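**Wednesday, bench notes, open day at the automation hall in Wusville**

Arrived at 9:40. Peninah Kombo was already inside, testing the badge printer, which gave her three badges with my name and none with hers. She wore one of mine until lunch. If somebody reports that I was in two places, this is the explanation.

I write this entry for me and also for Wycliffe Khaemba, who had to stay in Mukodgate with the audit and asked me to note "everything that is not in the brochure".

## Before the doors

The program said 10:00 for the first group, but the coach from Siriwan came late and we began at 10:25. I used the time to ask the hall people some questions. What I wrote down:

- Warm-up of the arms is done every morning with nothing on the table. They don't skip it, also on visitor days.
- Speed is reduced when visitors are in the hall. They did not want to tell me the percentage. I asked twice, politely.
- The emergency stop is tested in front of each group. I liked this very much and want the same rule for our own visitors.
- They keep a paper log of every stop, with the initials of the person. The last entry I saw had number 1562. The log began when the first cell was installed, so it is not so terrible as it sounds.

Coffee was good. The parking is not good, take the train.

## Two-arm handling, small box

This was the station I came for. The task is a slim black device and its box with a lid. It interests us because our retail packs in Mukodgate have nearly the same difficulty: dark part, glossy face, light table. Our camera is always unhappy with the reflections, and the glossy face here has the same kind of glare on it.

I stood on the left side for the first group and came back for the third group, when there was more space.

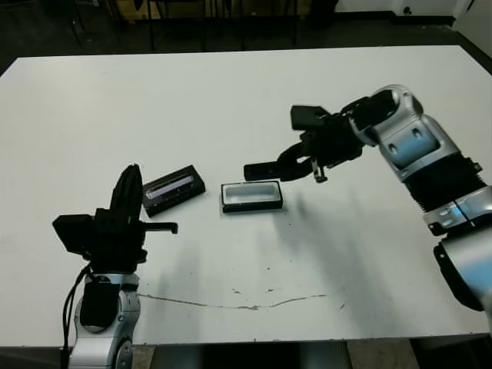
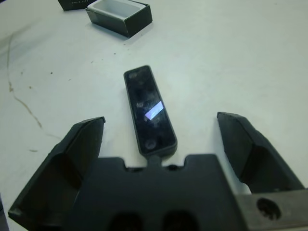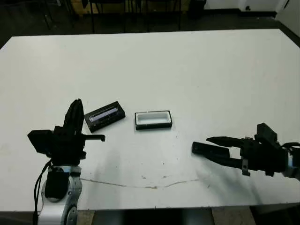

## What I noted at this station

1. **Finger shape.** The wrist view is the most useful for us. The fingers are dark wedges with a hollowed inner face, and they stand very wide compared with the device between them. Our own fingers are flat. I would like to print one pair in the hollow form and try them on the narrow pack. Peninah thinks that the flat ones are fine and that our problem is the approach angle. We did not agree on this and we will test both.

2. **Box and lid at an angle.** They do not use a fixture. One of the two box parts lies diagonally and the other nearly square to the table. At home we put everything in a nest, and we pay for a new nest with each new pack size. The engineer told me that they decided to leave the fixtures out from the beginning, and that it cost them a lot of time in the first months.

3. **Table surface.** It is white and matte, with some specks and a long brownish line across it. I asked if marks like this disturb the vision. The answer was "less than you fear, more than we like". I have written it on the whiteboard.

4. **Cable on the left arm.** It hangs in a loop along the side. We had a cable in a similar loop on our cell 2 and it caught on the guard, so I asked about it. They check it by hand at the start of the shift. I would still prefer a clip.

5. **Shadows.** The arm on the right makes big soft shadows on the table, near the parts. For our station I want to see what happens if we add a second lamp on the opposite side. We have one in the store, I believe behind the old labeler.

## Questions from the visitors

A teacher asked how long it takes to learn a new box. The answer was that they plan for 1000 repetitions before they show it to anybody. A boy asked if the arms can shuffle cards. They will think about it, he was told, and he wrote this down very seriously.

Somebody from Ulludent wanted to know the price per cell, and the engineer became suddenly busy with a cable tie. I have the card of the Ulludent person – she has a similar pack and is open to share test parts with us. She will send a small bag of samples to the Mukodgate address.

Visitor total for the day was around 335, according to the desk.

## Less interesting

The palletizing cell was off after lunch, so I only saw the video. The noise level at the conveyor is higher than ours. Peninah had no headset there and understood half of the talk, so her notes for that part have gaps. Mine also, I was in the line for sandwiches.

## To do

- [ ] Print hollow fingers, one pair, soft material (me)
- [ ] Same pack, flat fingers, steeper approach (Peninah)
- [ ] Find the second lamp and check that it works
- [ ] Wycliffe: please look if the audit allows a paper stop log, or if it must be in the system
- [ ] Write to Ulludent when the samples arrive
- [ ] Return the two extra badges, they want the plastic holders back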